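Teleoperation & Teaching | Hardware
3 min read
11 shares · 3 comments

Pikport Hand-Guiding Kit

Pikport lets you show a robot arm a job the way you'd show a new coworker: take hold, move through it, let go. Or stay in your chair and drive the arm from the desk controller — same recording, same file format, and you can switch between the two halfway through a task!

We love this one at Codmont. Anastasia Bakalis taught it to stack blocks on her first afternoon, and Lorenz Bühler has been feeding it awkward corner grasps ever since (he keeps a list). Each demonstration is saved with joint positions, finger opening and the wrist view, so you can scrub back to the moment a grasp went wrong and redo just that stretch.

In the kit
Guide handle with record button
Desk controller, 3 m cable
Wrist mount and screws
Pikport software, with simulator

The simulator is the part people end up raving about. Plug in the desk controller and practice on a rendered arm before you go near the real one. It stores up to 400 demonstrations per project, and anything you record there opens in the same editor as your hand-guided runs.

Good to know
The guide handle needs an arm that can be moved by hand with its motors on. If yours can't, the desk controller works on its own. New wrist mounts are due in February — write to Andri Pichler if you have an unusual flange.

Price: $299, software included

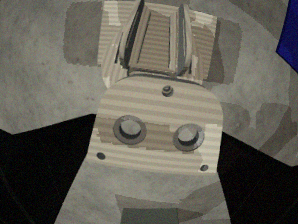
Gripper and fingers in the Pikport simulator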